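Vadcombe library's craft room opens its doors again

November 6, 2022

Well, it's finally happened, neighbours. After five months of plastic sheeting, paint smell and a very sad sign taped to the door, the craft room at the Vadcombe library is open again, and I went down yesterday to have a nosy.

First impression: the light! They've taken out the old drop ceiling and you can see the sky from the sewing corner now. I used to squint my way through every hem in there. The carpet is gone too (good riddance, it was the colour of gravy) and the new floor should be a lot kinder to anyone chasing a dropped pin.

The big change for regulars is the booking system. You used to write your name in a scribbler by the kettle and hope for the best. Now you book online or at the front desk, up to 28 days ahead, and each spot runs two hours. I managed to book mine on my phone while standing in line for the washroom, so it can't be that hard. If you'd sooner do it in person, the desk staff will sort you out.

Sewing machines are still free to use with a library card. The Junard overlocker is back from repair as well, which I know will please the quilting crowd, who have been asking about it since spring. There's a small charge for materials in the printing corner, and you can bring your own yarn, fabric or paper for everything else. 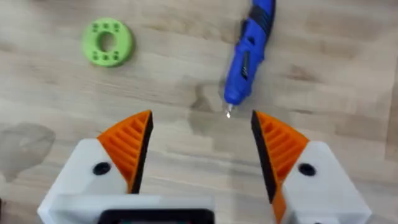
A lime-green ring with pairs of square holes, on a light wooden tabletop.

Now, the hours. The room is open 6 days a week, closed on Mondays is what I'd been told, but the flyer says the closed day may move over winter, so check before you drive in from Greltier Road. Evening sessions run until nine, and kids under twelve need a grown-up with them.

I asked what it all cost and was told the town covered most of it, with the rest coming from the book sales. The last sale alone moved 342 boxes of paperbacks. I'm fairly sure I bought one of those boxes and I still haven't found shelf space for it.

My one grumble is parking. The lot behind the building is half taken up with leftover fencing, and I circled twice before giving up and leaving the car by the Vörös bakery. Mind you, that meant I came home with a poppyseed roll, so I'm not complaining too loudly.

Beginner knitting starts up again later in November and there are still places. Bring your own needles, and put your name down at the front desk.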